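Mastthorpe team passes 200 examples in its push to teach a robot about cloth and cables

12/28/22

The robotics group at Mastthorpe has wrapped up the first stretch of its Sorano project with 200 recorded examples in the bank, and the mood in the workshop is very good indeed.

Sorano began in October with a simple aim: build a library of short recordings that a learning system can study to work out how to move among soft and bendy things. Robots are great at picking up a hard box from a known spot. Fabric and loose leads are a whole other story! A fold moves when you touch the thing beside it, and a cable never lies the same way twice.

Every example is made by a person. An operator guides the arm through a task from start to finish while the system records what the wrist camera sees, along with the position of each joint and how far the fingers are open. Afterwards the operator gives the run a short label and marks it as a keeper or a miss. The misses stay in the library too, and the team says they're some of the most useful material it has.

"I love the messy ones," said Hipólito Valdebenito, who leads the recording work. "You go in with a plan, the cloth bunches up, and you have to find another way in. That's exactly the sort of thing we want the system to learn from."

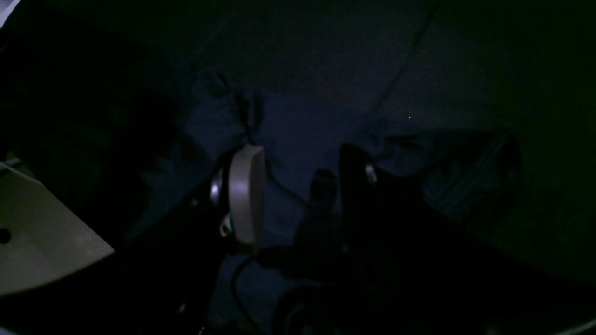 Lighting has been a big talking point. Early runs were all done under bright, even lamps, and a first trial model trained on them did nicely until someone turned the lamps down. Since then the group has recorded in all sorts of conditions, including dim light with dark cloth, where edges are hard to pick out and a thin cable can nearly disappear. Operators found those runs slow going at first. Valdebenito said his own early tries in low light were "pretty humbling", but he now asks for the dim sessions.

The layout of the work area is changed after every 10 runs. Cloth is shaken out and laid again, leads are moved, and bits of equipment are shifted to new spots so the system can't simply learn one arrangement by heart. Colours get swapped as well.

Eleven operators have taken a turn so far, and the group is keen to keep that number growing. People have their own habits with the controls. Some come in low and slow, others hover for a while and then go straight down, and the organizers would like the library to hold plenty of both.

Sorting and checking come next. Each run will be watched by 2 reviewers before it goes into the training set, using a labelling tool called Nerkex that was written in-house. It had a rough start (an early version saved every label in the wrong time zone) but is now running well.

A second stage, named Tsegaye, will add tasks that need two arms, such as holding a cloth flat with one while the other follows a lead across it. The frame for the second arm is already bolted down.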